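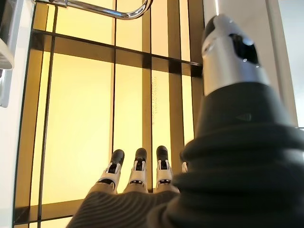 Plates dry faster and get fewer spots when they stand on edge with air on both sides. Most water marks come from dishes that were stacked wet or left flat on a towel. A kitchen with a backlit panel glowing pale yellow, or a bright window, makes the job easier to check, because you can hold a plate up toward the light and see streaks you would miss otherwise. This page covers washing and racking plates in a sink with a drainer that sits inside the basin. It works for everyday dinner plates, side plates and shallow bowls.

What you need

Dish soap
A soft sponge or dishcloth
A drainer insert that fits inside your sink
A lint-free towel
White vinegar, if your water is hard

Before you start

Measure the inside of the sink from front to back at the bottom, where the walls may curve in. Product pages usually give the outside width of a drainer, and that number won't tell you if the feet will sit flat. I sent back a Clisbridge rack for this reason and ended up with a Mondanari, which had shorter feet and fit without rocking.

Put the drainer at one end of the sink and leave the rest of the basin open for washing. If you're right-handed, wash on the left and rack on the right. Swap them if you're left-handed.

Step 1. Scrape and rinse

Scrape food into the trash or compost. Rinse under warm water right away. Egg and oatmeal should be rinsed with cool water first or they set on the surface.

Step 2. Wash

Put soap on the sponge and not in the basin if you only have a few plates. Wash the eating side, then the back, then run the sponge once around the rim. The foot ring on the back holds grease, and a greasy ring will mark the next plate when you stack them.

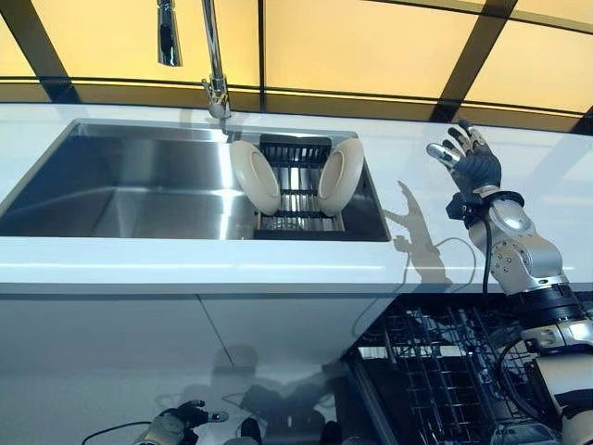

Step 3. Rinse

Hold the plate at an angle and rinse from the top down, front and back. Water should run off in a sheet. If it breaks into beads over part of the plate, there is still some grease there and it needs another pass with the sponge.

If your faucet has a pull-down head, use the stream setting. Spray tends to bounce off the plate and onto the counter.

Step 4. Rack

Stand each plate in a slot with the eating side facing the open part of the sink. Let it lean on the slats behind it. Plates should not touch each other across the face. With only a couple of plates, skip a slot between them. With a full load, put the large ones at the back and work forward.

Leave cups and glasses out of the plate slots. They trap steam and drip on whatever is under them.

Step 5. Dry and put away

Leave the plates 53 minutes or so if the room is dry, longer in humid weather. That odd number is from my own kitchen timer in September, using stoneware. Thin porcelain takes less. Wipe the foot ring with the towel before stacking, as it holds water after the rest of the plate is dry.

Cleaning the drainer

Lift it out once a week and wash both sides. Scrub between the ribs with an old toothbrush. For hard water scale, mix equal parts vinegar and warm water, soak for an hour, and rinse well. Don't leave vinegar sitting on the steel. Wipe the sink along the grain while the drainer is out.

Questions or corrections can go to Wafula Massawe through the contact form.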